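Matilde Vilela is late, and says so before she sits down. Bus trouble. She has been running the evening choir at Plandard for four years now and still hasn't had a season, she says, where everybody knew the words by February.

"We're close. The altos are close. Don't print that, the tenors will sulk."

The choir started as a lunch thing. People from the second floor, a borrowed keyboard, two songs. Then somebody's cousin asked if they'd do a wedding and it sort of went from there. These days they rehearse after work and take anyone who turns up, no audition. She is firm on that.

"I got turned down for a choir when I was eleven. I can still tell you what I sang. So no, I don't audition people. If you're flat I put you next to Hélder and you get less flat."

Hélder Leitão, bass, has been in it from the start. We caught him on the stairs. He had a coat on and one arm out the door. "She stands me next to all the bad ones," he said. "I've had three new neighbors since Christmas. It's fine. I like it." Then he was gone.

Back to Matilde. The big change this year is the music itself. Less pop, more old stuff – work songs, a couple of rounds, a lullaby Todor Lazarević wrote out from memory because his grandmother used to sing it. He wasn't sure of the third verse, so he called his aunt. The aunt wasn't sure either.

"So there's two third verses now. We sing both. It makes it long."
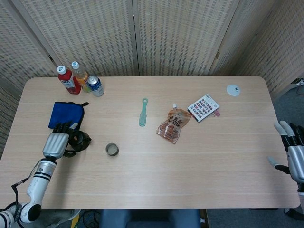
Plandard Social Club – Music Section

Does she ever want to do something bigger? A proper hall, tickets, all that. She pulls a face. They did try. Last spring they sang at Pangaribuan, the old theater by the river, and she remembers mostly the heating. It clanked. All through the quiet piece, clank, and Duarte Mendes got the giggles and then the whole back row had them.

"People said afterward it was thier favorite part. I was furious for a week."

Would she go back? "Yes. In summer."

What about sheet music, do people need to read it? No. More than half don't. She sends round recordings, one voice part at a time, her own voice mostly, made in the kitchen with the fridge going. Duarte Prata learned a whole program off them while driving to work. He came in on the first night knowing every note and also, she says, breathing exactly where she breathes, including one place where she had a cough.

Next up is the spring concert, 24 singers if they all show. The lullaby is in, both third verses. The rounds are in. She is still arguing with herself over the closer and wont say what the two options are.

Any advice for someone thinking about joining? She's already getting her bag.

"Come at six. Bring a pencil, we never have enough pencils."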